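An Afternoon at the Okard Open Day

Posted 15/08/2022

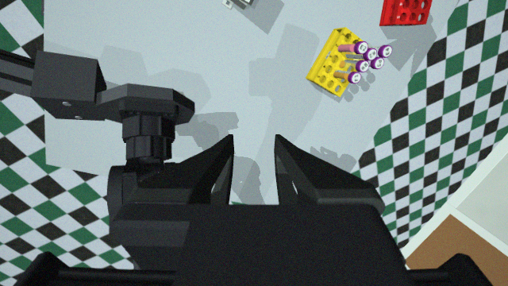
Okard opened its automation hall to outside visitors for the second time this year, and I attended on behalf of our regional laboratory network, which has been weighing the purchase of a sample-handling system since January. The invitation promised a full demonstration of the Hornico handling cell, first in simulation and then on the floor. I had expected the simulation to be a short courtesy before the real equipment. It took up the greater part of the afternoon, and I came away thinking that the time was well spent. The hosts put the rendered workspace on a large screen and left it there while they talked, with the black gripper open over the pale tabletop and the purple-capped tubes standing in their yellow rack. Much of the discussion that followed concerned that one rack, which is set at an angle to the viewer and has several of its holes empty.

The angle matters more than I would have guessed. In our own laboratories, racks are put down by people who are in a hurry, and they are seldom square to the edge of the bench. The engineer leading the session explained that earlier versions of the cell required a fixed tray with locating pins. The present version is meant to find a rack wherever it has been placed, work out which way it is turned, and plan its approach from there. Before any change to the software reaches the physical cell, it must pass a set of 1,300 simulated layouts, each with its own arrangement of racks, tubes and lighting.

Lighting was a subject on which several visitors had questions. A colleague from a hospital laboratory asked why anyone would trouble to render shadows in a program of this kind. The reply was that shadows had caused a good part of the early failures on the real bench, where the arm would darken the very area it needed to examine. The simulated tabletop is accordingly crossed by overlapping shadows, some soft and some quite sharp. I found this persuasive. Our own bench lamps are old and badly placed, and I would not wish to buy a machine that had been tried only under ideal conditions.

After a break for coffee (served, I am sorry to say, in the corridor, where there was a considerable draft) the group was divided in two and taken down to the floor. Our half saw the physical cell first. Visitors were asked to remain behind a yellow line and to leave bags at the door. The demonstration consisted of moving 12 capped tubes from one rack to another, after which a member of the audience was invited to turn the receiving rack by hand and the cycle was run again. Both runs were completed. On the second, the arm paused for some time before the final tube, and the operator let it wait without touching the controls. The pause was later explained as a check on the height of the cap.

Two other firms had been given space along the far wall. Zavwood showed a labeling station, which was not running during my visit, and Khoo had sent a printed display on staff training. I took a copy of the Khoo leaflet for our education office. It is sensible on the matter of how long new operators should be supervised, although it says little about night shifts, when most of our urgent samples arrive.

The closing session dealt with records. Okard reported that the cell on the floor had handled 1,522 tubes since it was installed in the hall, and that 194 of those had been set aside for a person to look at. I asked what the usual grounds were. Damaged labels came first, followed by caps that did not match the size expected. No figure was offered for each, and I have written to request one. The share set aside is higher than our managers are likely to accept — it would mean a member of staff standing near the machine for much of the day — but the hosts were open about it and did not try to turn the question away.

I also asked whether a visiting laboratory could supply its own racks and tubes for a simulated trial before signing any agreement. This is possible. The laboratory sends two sample racks and a short list of the tube types in use, and the results are returned in writing. I have recommended that we take up the offer, using the older racks from our north site, as these are the ones most worn and least uniform.

Colleagues who would like to read my full notes, including the floor plan and the power requirements, may request them through the network office. The next open day has not yet been announced.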